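### 3.2 刺激材料与呈现条件

本研究考察商品页面中主图与文字说明的先后次序对消费者价格估计的影响。既有研究多以日用品为对象，其市场价格区间较窄，被试容易依据购买经验直接作答，次序效应因而受到压缩。为避免这一问题，我们选取价格离散程度较高的配饰类商品，并在预实验中剔除了被试能够准确报出市价的条目。最终保留22件商品，分属4个子类，各子类的平均熟悉度评分无显著差异。

商品图像全部采用三维渲染生成，背景材质、光源方向和视角高度在同一子类内保持一致。采用渲染图的考虑在于控制：实拍商品图在布光和后期处理上差异较大，而Chaudhary与Lodhi的早期工作已指出，高光面积本身即可改变被试对材质等级的判断。腕表子类的刺激样例见图2。 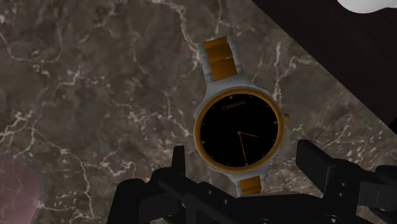

**图2** 腕表子类刺激样例（渲染图）。银色圆形表壳，金色表圈，黑色表盘，置于抛光大理石表面。

文字说明由两部分构成：属性描述与来源描述。属性描述限于材质、尺寸和保养方式，不含评价性形容词；来源描述给出品牌名称及一句产地说明。为排除既有品牌态度的干扰，品牌名称统一使用Westero、Hilier、Kandpal和Rerbridge，按拉丁方在被试间轮换，使每一名称与每一子类的配对次数相等。预实验中四个名称在“高档感”与“可信度”两个维度上的评分差异均未达到显著水平。

呈现次序为被试间变量，分“图先”与“文先”两个水平。图先组首先看到商品主图，按键后文字说明出现在同一页面；文先组反之。两组在作答时所见的完整页面相同，差别仅在于信息进入的先后。首屏停留时间不设上限，但记录至毫秒，作为协变量进入后续分析。

### 3.3 被试与程序

共招募被试200名，随机分入两组。所有被试视力或矫正视力正常，近半年内未参加过同类价格判断实验。实验在隔音小间内进行，屏幕亮度与观看距离固定。

每一试次中，被试阅读完整页面后输入一个价格估计值（单位为元），随后在七点量表上报告对该估计的信心。试次顺序随机，且同一子类的商品不连续出现。正式实验前设有练习试次，练习所用商品不进入正式材料，其数据不纳入分析。

价格估计值呈明显右偏，分析前取自然对数。我们以线性混合模型拟合对数估计值，固定效应包括呈现次序、商品子类及二者的交互，随机效应包括被试截距与商品截距；次序的商品随机斜率在模型比较中改善了拟合，予以保留。信心评分采用累积链接混合模型单独处理，不与价格估计合并为综合指标。

需要说明的是，锚定效应在此类任务中难以完全避免。被试在前一试次输入的数值可能影响后一试次的估计，随机化只能使这种影响在组间均衡，并不能将其消除。为此，我们在稳健性检验中加入前一试次的对数估计值作为控制变量，并分别报告加入前后的次序效应系数。首试次因缺少前值，在该检验中予以排除。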